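Falton Folk Club opens its autumn season in September

Falton Folk Club will open its autumn season in September with a concert by the string trio Welel, followed by a programme of concerts, song sessions and beginners' workshops running up to the Christmas break. All events take place in the upstairs room at Stokar Hall.

Welel play fiddle, viola and cello, and their set draws on dance tunes from the north of England alongside their own compositions. They last played in Falton as a support act. This will be their first full evening at the club, with two sets of 45 minutes and an interval. Doors open at 7pm and the music starts at 7.30pm.

The second concert of the season features Hầu, a duo who perform Vietnamese songs with voice, zither and moon lute. The duo will introduce each song in English and will stay on after the concert to show the instruments to anyone interested.

The club has also changed the way its song sessions are run. Singers and players used to put their names on a list at the door, which meant that late arrivals often missed out. From September the session will go round the room in turn, and anyone who prefers to listen can pass. Unaccompanied singers are welcome, as are people who are still learning. There is no amplification.

Beginners' workshops will be offered in fiddle, tin whistle and harmony singing. Each course has 6 classes and places are limited to 25. Fiddles can be borrowed for the length of the course, but need to be requested when booking. Tin whistle players should bring a whistle in D. No reading of music is required for any of the courses, and tunes will be taught by ear, with printed copies to take home.

Tickets and booking

Concert tickets are on sale now from the Stokar Hall box office and on the club's website. Song sessions cost £3, payable on the door, and under-18s get in free. Workshop places must be booked in advance and can't be bought on the night.

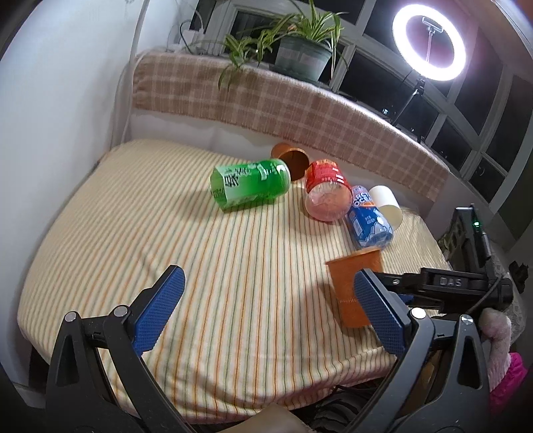 Getting there

Stokar Hall is a short walk from Falton bus station. The car park behind the building is free after 6pm. There is a lift to the upstairs room, and a hearing loop is fitted. Please let the box office know when booking if you need a wheelchair space.

About Falton Folk Club

Falton Folk Club puts on traditional and acoustic music in the town from September to May. It is run by its members.

Press tickets and interviews with the performers can be arranged through the Stokar Hall box office.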